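Skellow Craft Room: progress report to the Elludora Fund

Friday, January 26, 2024 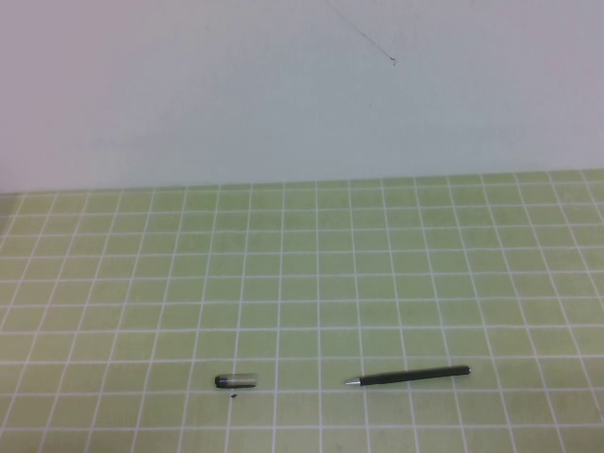 The cutting table with its green grid mat, plus a black pen and a pen cap.

Dear Wanda,

Happy new year, and sorry this is a week behind the date we agreed. I wanted to get the table sorted before writing, and it is, so I can finally tell you something cheerful!

You'll remember from your visit that the back wall was the worst bit, all old hooks and tape marks. We filled and painted it in December (two coats, and a third behind the door where the damp had been) and it has made the whole end of the room lighter. There's still a thin dark line high up on it that I'm going to look at properly with a stepladder. If it's a scratch I have half a tin of paint left, so no extra cost to you either way.

The mat was the big buy. Lauri Leinonen talked me out of the dark green sort and into the pale lime one, and he was right, the white lines are so much easier to follow when you're ruling up paper or squaring off a bit of felt. It goes right back to the wall, which took some fiddling, and people have stopped bringing their own little mats from home. The Tuesday bookbinders like it best. The quilters would like it in inches, but you can't have everything.

Money so far: we have spent £2,331 of the grant, mostly on the table, the mat and the electrician. The paper order from Meler is in that figure. The lamps from Quan aren't, as 2 of the 6 came with the wrong plugs and I'm not paying the invoice till they've been swapped. I've chased them twice. I've also put £100 aside for pens, rulers and blades, and I can tell you now that pens will eat most of it. They wander off, and the caps wander off separately.

What's left to do is the shelving on the left as you come in, the lamps, and a proper label on the cupboard so that visitors stop opening the fuse box. Lauri has measured up for the shelves and wants to do them in one weekend. I've told him to allow two.

One thing I'd like to ask. We underspent on the painting, and I'd love to put the difference towards a second stool for the table, a taller one with a back. Standing to cut is fine for me but hard going for a few of our regulars. Could you let me know if that needs a form, or if an email from you will do?

Receipts are in the post. Do come and see it when you're next over this way, there's always a kettle on.

All the best,
Skellow Craft Room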